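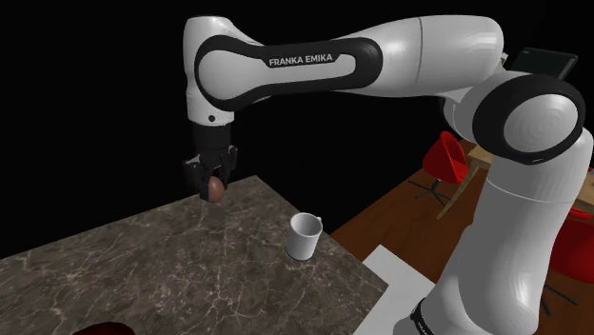 Zerkance is a sealer for natural stone, made in our small workshop in Kudwood. It goes into the pores of the stone and slows down oil, wine and coffee, so you have time to wipe. We recommend it first of all for a kitchen with a marble countertop as in the picture, but it serves also for limestone and travertine. It does not protect from lemon or vinegar – acid will still leave a dull mark on marble.

Posted August 15, 2022 by Donati Stone Care

How to use: Clean the stone and let it dry overnight. Spread a thin coat with a soft cloth, wait 10 minutes, wipe off what remains. Apply 2 coats on light stone. Do not use on quartz or laminate.

Bottle of 234 ml, enough for more than 40 square feet. The larger can comes back in October. Our cleaner Festden is sold separately.

Shares: 40 | Comments: 2

marlow_k
Does it make the stone darker? Mine is honed.

Donati Stone Care
Very slightly on honed stone. Please try it first in a corner – you will see the final color the next day.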